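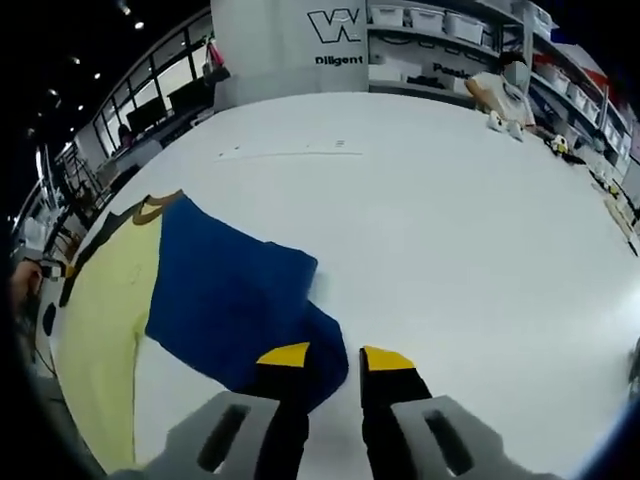
Kullcombe extends household textile collection to all districts

December 19, 2022

The Town of Kullcombe will extend its separate collection of clothing and household textiles to every residential district beginning in the new year. The decision follows a trial in the Kundgate and Erdem neighborhoods, which ended in November.

Under the new arrangement, residents may set out clothing, bed linen, towels and curtains next to their regular recycling every 2 weeks. Items must be clean, dry and placed in a closed bag. Each household may leave up to 3 bags per collection, and no bag may weigh more than 10 pounds. Shoes will be accepted if they are tied together in pairs. Carpets, pillows, mattresses and any cloth marked with paint or oil should continue to go out with general waste.

Collected material will be taken to the Metano sorting hall on the east side of town. Garments in good condition will be passed to local charity shops. Worn cotton will be cut into cleaning cloths for workshops and garages, and the remaining fabric will be sold for use as padding and insulation. Income from these sales will be applied to the cost of the collection trucks.

The Department of Public Works stated that the trial met the goals set for it last spring. The most frequent problem was wet fabric, particularly from bags left out overnight without being tied. A wet bag can spoil the others in the same load, and crews have been instructed to leave such bags at the curb with a printed notice. Residents who receive a notice may dry the items and set them out again at the next collection.

Residents of apartment buildings with shared waste rooms will use a separate container, to be delivered to building managers before the first pickup. Managers of buildings with fewer than 5 units may choose between the container and curbside collection and should inform the Department of their choice in writing.

The existing drop-off bins at the Kundgate library and the Erdem community center will remain in place. A collection calendar will be mailed to all households with the next water bill. Copies will also be available at the front desk of Town Hall during regular office hours.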